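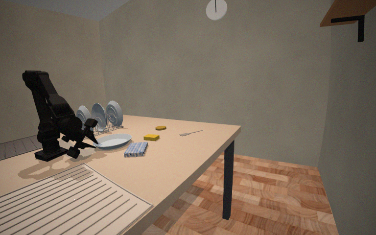 Hallia Releases Gripper Comparison and Asks Buyers to Read It Slowly

Four grippers, one dish-handling task, and less agreement between simulator and workshop than the sales sheets suggest

GRUTASIA, September — Hallia, an independent test shop for robot hardware, today published the results of its first side-by-side comparison of grippers for handling household dishes. The report covers four grippers, all of them tried in simulation and on a physical arm. Hallia does not name a winner and asks that vendors not claim one on its behalf.

The comparison grew out of a complaint. Over the past year, customers kept bringing Hallia the same kind of brochure: a high success rate for picking up plates, a rendered kitchen, and very little on how the number was reached. In most cases it was impossible to tell what counted as a success, how far the plate had been moved between attempts, or whether a real plate had been involved at any point.

"I don't think people are lying," said Wiebke Brandes, who led the tests. "I think they run the easy version, get a nice number and stop asking. We've done it ourselves. Our first week looked wonderful, and then we found the simulated plate was a good deal grippier than anything in my kitchen."

What was tested

The task was to approach a shallow plate lying flat on a table, take hold of it by the rim, lift it, and stand it in a wire dish rack where other plates were already in place. A sponge, a folded cloth and a spatula shared the tabletop in the simulated setup. They were there as clutter, and touching them was recorded.

Hallia ran 3,061 attempts in simulation and 853 on the physical bench. The gap between those two figures is deliberate in the sense that real attempts are slow and real plates break. Readers should keep it in mind when looking at the charts, where the simulated bars look more certain than they deserve to.

All four grippers were mounted on the same arm, with the same controller and the same motion planner. Three were commercial two-finger models supplied by their makers on condition that they appear under a letter only. The fourth was Oko, Hallia's own narrow-fingered design, which was built for this kind of rim grasp and ought to have had an advantage.

What came out of it

A plate lying flat is an awkward thing to pick up with two fingers. One has to get under the rim, and the space under there is small. Every gripper in the group managed it in simulation often enough to make a respectable brochure. On the bench, the order changed. The gripper that placed first in the simulator placed third with real plates, and the one that had looked weakest moved up to second.

Oko came in first on the bench. Hallia would like that result treated with suspicion. The people who designed the fingers also chose the plate, the table height and the starting distance, and a single plate style was used for most of the physical attempts. A deeper rim or a heavier plate might well produce a different order.

The placing half of the task caused more trouble than the picking half. In simulation, a plate lowered into the rack either stood or fell, and the software decided which. On the bench there was a wide middle ground of plates that leaned, rubbed against a neighbor or stood up until somebody closed a door. Hallia scored all of these as failures. One supplier objected, and the objection is printed in full in the report.

"A leaning plate is a failure if you own the plate," said Kai Steinbach, who ran the physical bench. "I'd rather argue about that in public than bury it in a footnote."

Where the report should not be trusted

The report devotes 8 pages to its own weaknesses, which is longer than the results section. The main ones:

Lighting on the bench was constant. The simulated room was not varied much either.

The cloth was never placed over or under the plate.

Friction values in the simulator were adjusted once, after the first week. The earlier attempts were thrown out and are not part of the totals. Anyone who thinks that adjustment was too generous can change it and rerun the set.

No attempt was made to measure speed. Several of the suppliers asked for it. Hallia's view is that a fast drop is still a drop, though it accepts that a restaurant would want to know.

Wet dishes were left out entirely. Given that the task involves a dish rack, this is the biggest hole in the work, and it will be the first thing addressed if there is a second round. There may not be one. The bench time was paid for out of Hallia's own pocket, and interest from vendors dropped off once they had seen the draft.

What Hallia suggests in the meantime

Buyers who are shown a success rate should ask for the number of attempts behind it, the share done with real objects, and the definition of failure. If a rendered kitchen is the only evidence on offer, ask when the physical test is scheduled and whether you can watch. A demo in which the plate always starts in the same spot says very little — even a poor gripper can be taught one spot.

Availability

The full report, the simulated scene, the scoring sheet and the log of every counted attempt are free to download from Hallia. Bench video is available on request to buyers and press. Suppliers who would like their letter replaced with their name may write to Wiebke Brandes. So far none has asked.

About Hallia

Hallia tests grippers, arms and controllers for companies that are thinking of buying them. It also designs Oko, a conflict of interest it discloses in every report.

Press contact: Kai Steinbach, Hallia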